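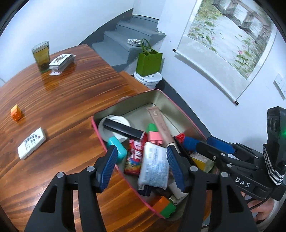
Ticket: Size filter shows the wrong swim shorts
Shop: Gounder
Opened by: Geetha Salian
Status: Fixed, watching

12/2/12 - Geetha writes: "If I pick size 32 on the men's swim page I get the Pistano shorts, which we only have in 36. The shirts filter fine. Help!"

Update 1
Great catch, and I can see it too! Seven styles come up under 32 and two of them shouldn't. Both are from the June range, the first one you loaded with the Grasten import sheet.

Update 2
Cleared the page cache. No change. Rebuilt the size index - still no change, but the log shows both styles saved with an empty size field. The filter treats empty as "fits all". Now we're getting somewhere!

Update 3
Found it, and I love this one. The sheet has "W36" with a space after it, and the importer drops anything it can't match. I trimmed the spaces and ran the two styles again. Size 32 now shows five styles, all correct.

Geetha: "Works on my phone and the shop laptop. Can you check the women's range too?"

Update 4
Running that now. It's roughly 2000 rows, so give it a bit - I'll post the list of bad ones when it's done.

Sametell Support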